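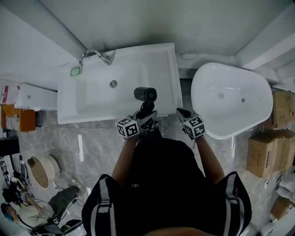
Informe del proyecto de curso: organización de una sala de exposición de baños
Autores: Afonso Veloso, Razia Dhanial, Spyros Karras
Tutor: Leonidas Rallis
28 de marzo de 2018

1. Objetivo del trabajo

El objetivo de nuestro proyecto es estudiar cómo se puede ordenar una sala pequeña donde se muestran piezas de baño y donde, al mismo tiempo, se guarda mercancía en cajas. La sala pertenece a la tienda Pesitz, en la calle Sarmiento. El señor Leonidas Vrettos, encargado de la tienda, nos permitió trabajar allí durante el mes de febrero.

2. Situación de partida

Las piezas principales son un lavabo blanco rectangular, con el grifo curvo cromado, y una bañera blanca ovalada exenta, colocada a la derecha del lavabo. El suelo es de baldosas grises con dibujo de mármol y brilla bastante. La pared detrás del lavabo es de un gris pálido.

El problema que encontramos es que las cajas de cartón están apiladas muy cerca de la bañera. El cliente que quiere mirar la bañera por el lado derecho no tiene espacio suficiente. También hay objetos pequeños directamente en el suelo -- un paquete blanco, una pieza redonda blanca, una cosa de color naranja cerca del mueble -- y esto da una impresión de almacén.

3. Método

Primero dibujamos un plano a escala de la sala. Después preguntamos a 29 clientes qué pieza miraban primero y si podían moverse con comodidad. Por último revisamos el inventario de la tienda, que tiene 163 referencias, para saber cuáles necesitan estar en la sala y cuáles pueden ir al depósito.

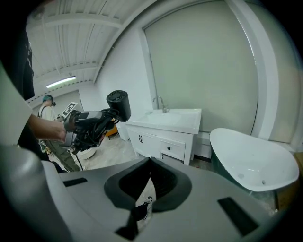

En el plano incluimos también la parte alta de la sala, porque al principio no la habíamos considerado. El techo es blanco, con vigas vistas del mismo color y un fluorescente largo. En la pared blanca hay un panel grande de tono gris verdoso con marco blanco. Razia propuso usar esta superficie para colgar información de precios y medidas, y así dejar libres los bordes de la bañera.

4. Propuesta

Proponemos un pasillo libre de 40 centímetros, como mínimo, entre la bañera y las cajas. Las cajas cerradas deben pasar al depósito y solo quedan en la sala las que se entregan el mismo día. Los objetos sueltos se guardan en un mueble bajo con puertas.

5. Dificultades

El plano tuvo tres versiones, ya que medimos mal la distancia de la bañera a la pared.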